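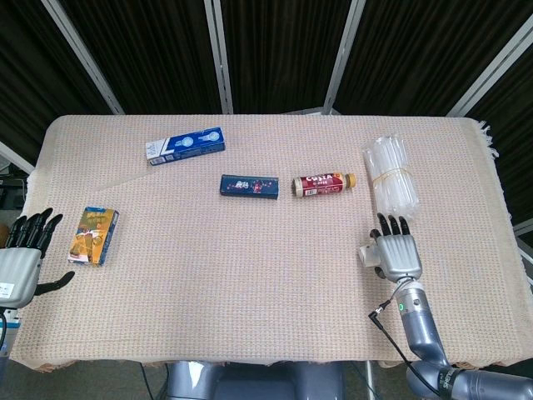 Woven tablecloth, black curtains behind

Print this page | E-mail to a friend
Filed under: Winter sports > Kit reviews > Gloves

Curnis Giltis ski gloves
Reviewed by Chiamaka Fashola

I've had these since December and I love them! Two weeks of lessons on the dry slope at Rallville, plenty of falls (mine, mostly) and the palms haven't so much as frayed. They're warm without being bulky, so I can do up my boot clips with them on — my old pair never managed that. The cuffs go right over a jacket sleeve and the wrist loops are long enough to be useful on the lift.

Sizing is a bit small, so try the next one up. They took a full 30 hours to dry after one very soggy evening, but I'd still buy them again tomorrow.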